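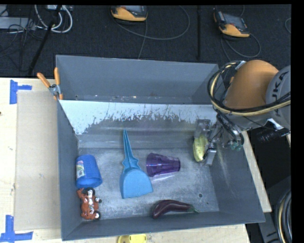
4 min read

Notes on Grasp Planning in a Divided Bin

Posted by Shiyu Lu, 5 June 2025

Since January the manipulation software group at Nerbridge has been rewriting the planner that decides which object to pick from a cluttered bin and how the fingers should approach it. The previous planner had served the group well on flat trays. It performed less well once the objects were moved into a metal bin with sloping walls, and the purpose of this post is to record what was changed and what remains open.

The planner is called Clandura. It receives a segmented point cloud, proposes grasps for each segment, scores them, and passes the best one to the motion layer. The old version scored a grasp almost entirely on the shape of the object between the fingers. Walls were treated as obstacles to be avoided by a fixed margin, and any grasp that came inside that margin was discarded. In a bin with a narrow compartment behind the divider and a wider one in front, a fixed margin removes a great deal of usable space. Objects resting against the front wall, such as the eggplant, were frequently left with no valid grasp at all.

The new version replaces the margin with a cost. Each candidate is checked against a model of the bin and of both fingers, and the score falls smoothly as the clearance shrinks. Contact is still forbidden. A tight grasp is now permitted when nothing better exists, and the motion layer is instructed to slow down on the final approach.

Perception

The most persistent errors came from the depth data. Scuffed metal returns a noisy surface, and the scratched lower edge of the divider was at times segmented as a separate thin object. Clandura would then propose to pick up the divider. The remedy was to register the bin model against the cloud at the start of each session and subtract it before segmentation. The blue tape on the table shows the operator where things belong if the setup has been disturbed, and the registration step corrects what remains.

Translucent plastic is a separate matter. The purple cup produces very few reliable depth points, and those that do appear often belong to the metal behind it. For such objects the planner now takes the outline from the color image and fits a simple cone to it. The fit is crude – it ignores facets and handles – but it gives the fingers a sensible width to open to. My colleagues at Dai, who maintain the segmentation model, are preparing a version that marks translucent regions directly. Until it is available, the cone fit will stay in place.

The dustpan raised a question of policy. Its handle is an easy grasp by any geometric measure, yet lifting a long object by one end lets the other end swing. We added a term that estimates the center of mass from the segment and penalizes grasps far from it. The term assumes uniform density, and it is wrong for some objects. It was nonetheless an improvement over having no term.

Choosing the order

A second change concerns which object is attempted first. The old planner always took the highest score. The new one also considers whether removing an object would free its neighbors, using a coarse graph of which segments touch or overlap. In the current arrangement the long yellow-green piece at the right side stands apart from the group at the left, and the planner favors such isolated objects early on. The crowded corner with the blue cup and the reddish-brown toy is normally left until there is more room to work.

Results

The evaluation set contains 897 recorded bin states. Of these, the old planner returned no valid grasp in 298. The new planner returned no valid grasp in 2, and both were states in which an object lay flat in a corner with its whole upper surface hidden from the sensor. A valid grasp is a statement about geometry only, and a further 200 trials on the arm are planned at the Idthorpe laboratory to measure how often the object is lifted and held. Those figures will be reported separately.

Planning time has increased. Most of the additional cost lies in the clearance check, which evaluates both fingers at several points along the approach. Caching the distance field for the static bin recovered much of the loss. The remaining expense is in the objects themselves, whose field must be rebuilt after every pick.

Open items

The bin model must still be loaded by hand when a different bin is placed on the table. The scoring weights are held in a single configuration file, and changes to it are not yet linked to the logs, so that comparing two sessions requires some care. Both items are assigned for the next release. Readers who use the earlier planner should note that the margin parameter has been removed, and that configuration files containing it will be rejected at startup.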